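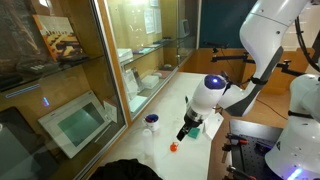

Data collection for Temba: progress to December 21, 2023

The Temba set now holds 1695 accepted demonstrations of table-top handling, against a target of 3000. Each is one attempt at one short task, stored with joint positions, gripper state and the written instruction given to the operator.

Gitau Kirui has rewritten the acceptance rules. An attempt is kept if the arm reaches the named object and the operator marks a clear end point. Failed grasps are kept too, under a separate label – the May release dropped them, and the policy trained on it did not learn to try again.

Rigid objects such as cups and bottles are well covered. Cloth is not. Its starting shape differs every time, and operators disagree on where to take hold of it.
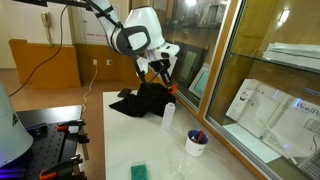 Gripper in contact with the black cloth, bottle and cup on the same table.

Gervasio Villalba is therefore moving two operators to cloth tasks only. Objects not named in the instruction stay on the table during these attempts, and their positions are changed between them.

Labels are checked at Pristgate before upload. Teams using Karnonance to replay attempts should update their copy first, as the older version reads the failure label as missing data.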